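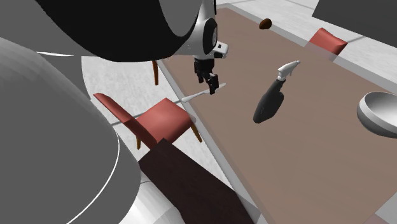
Gomulmont 长柄搅拌勺
产品编号 500
分类：厨房用具 / 勺铲 / 长柄

Gomulmont 长柄搅拌勺适合深锅、汤桶和大号量杯使用。勺柄与勺头一体成型，材质为不锈钢，表面拉丝处理，没有焊点和铆钉。勺头较窄，可以伸进窄口瓶罐，用来搅拌果酱、蜂蜜、冲调饮品，也可以取少量酱料试味。

规格
总长：40 厘米
勺头长：8 厘米
柄厚：2 毫米
材质：不锈钢
表面：拉丝
包装：单支纸套，或两支装纸盒
可入洗碗机：可以
可入烤箱：可以，取出时须戴手套
可入微波炉：不可以

使用说明
首次使用前用温水和中性洗涤剂清洗，冲净后擦干。搅拌时握住勺柄后半段，锅口较高时手离蒸汽远一些。勺柄会导热，长时间放在沸腾的锅里会烫手，请不要把勺子留在锅中。
不粘锅可以用，但请勿刮擦锅底。铸铁锅和搪瓷锅同样建议只搅拌，需要铲起粘底的食物时改用木铲或硅胶铲。
勺子不适合撬罐头盖、凿冰块或挖冷冻食品。柄部弯曲后无法保证复原，这种情况不在保修范围之内。

清洁与保养
日常手洗或用洗碗机清洗都可以。放进洗碗机时勺头朝上，与铝制器具分开摆放，避免表面留下灰色痕迹。
水质较硬的地区，表面容易出现白色水渍，用稀释的白醋擦拭后再冲水即可。茶渍可用小苏打加少量水调成糊，顺着拉丝方向擦。钢丝球和含氯漂白剂会损伤表面，请避免使用。
腌菜、盐水一类的东西用完要及时冲洗，不要整夜泡在容器里。

可选配件
Didis 挂架：墙面安装，五个挂钩，附螺丝和膨胀管。瓷砖墙面请自备瓷砖钻头。
Didis 勺托：白瓷，放在灶台边使用，可入洗碗机。
Nogueira 棉布收纳袋：带抽绳，能装下两支长柄勺，适合外出摆摊或露营携带。
配件单独出售，不包含在勺子的包装内。

同系列产品
长柄漏勺：勺头打圆孔，适合捞汤圆和饺子。
短柄搅拌勺：适合咖啡杯和小碗，没有挂孔。
长柄汤勺：勺头较深，侧面有导流口。

常见问题

勺柄末端有挂孔吗？
有，普通挂钩都能挂。

能用在电磁炉上的锅里吗？
可以，正常搅拌没有影响。

能刻字吗？
单支不接受刻字。餐厅和咖啡馆批量订购可以在柄部激光刻字，字样请以矢量文件发送，由 Danica Delić 确认排版后再开工。打样需要另外付费，正式下单后从货款里扣除。

表面有细纹，是不是次品？
拉丝工艺本身会留下同一方向的细纹。如果纹路交叉，或者有明显的凹坑，请拍照发给客服。

买家评价

Eduardo Neves
买来熬果酱用的，锅深，以前的勺子总是滑进去。这支够长，搭在锅沿上也稳。柄确实会热，说明里写了，我自己缠了一圈棉绳。

Despina Furtună
勺头比我想的窄，喝汤不合适，搅拌很好用。纸套拆开时有点破，勺子没有问题。

Deolinda Mota
店里用了几个月，每天进洗碗机，没有生锈。希望以后出一款再短一点、带挂孔的。

配送与退换
现货从 Gusstead 仓库发出，下午两点前付款的订单当天出库。未使用且包装完整的商品可以退换，刻字产品除外。到货时如有弯曲或划伤，请保留外包装，并在联系客服时附上订单号。
批量采购和经销咨询请联系 Armindo Marinho。三月起两支装纸盒改用新版包装，产品本身不变，新旧包装随机发货。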